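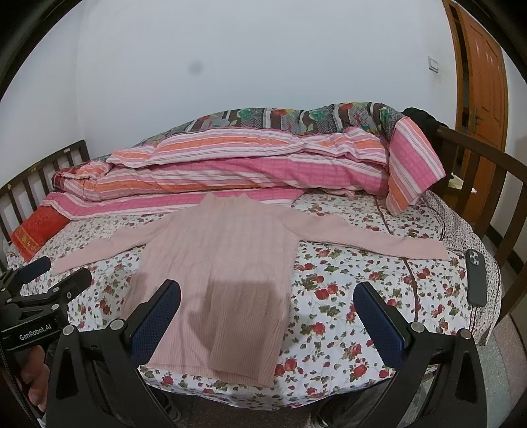 Fig. 1. Cable-knit sweater, light pink, laid flat face up on the bed, sleeves out, collar towards the headboard.

June, 4 pm. Knitwear folding, entry 2

Fold under test is the Plaltley fold: sleeves in, sides to the middle, hem up to the collar. Starting position as in Fig. 1. Both sleeves pulled straight before the first move, cuffs left as they fall. The ribbed hem wants to draw in, so it was eased out by hand and left alone for a minute.

Surface is the bed with the rose print sheet on it. Bedding is piled across the head end, striped quilt with the dark floral blanket on top of and behind it, and it stays there for the whole series. The full length of the sweater fits in front of it. I had meant to use the long table but the Gusent boxes are still on it.

Weight on the kitchen scale, 347 g. Body width at the hem not taken, tape is in the other room.

Run 1. Left sleeve across, then right. Sleeves overlap at the centre and make a ridge under the cables. Folded in half from the hem. Ridge shows through on top.

Run 2. Sleeves turned down along the sides after the first crossing, so the cuffs finish near the hem. Flatter. The high collar stands up whatever is done with it — tried it folded back on itself, which adds a fourth layer at the top and tips the pile.

Run 3. As run 2, collar left flat, body in thirds. Best of the session. Finished height 54 mm, unpressed, rule stood on the sheet. Would go in the Drikillow drawer with a little to spare.

Run 4. Repeat of run 3, slower. Same result within what I can read off a rule.

Bheki Nkuna thinks the mattress gives too much for the height figures to mean anything and wants them repeated on a board. Agreed for the heights. The order of folds should carry over.

To do: board from Botha's, tape measure, same four runs with a plain-knit sweater for comparison. Check whether the run 3 fold leaves a crease across the cables overnight — left one folded on the shelf, look at it before breakfast.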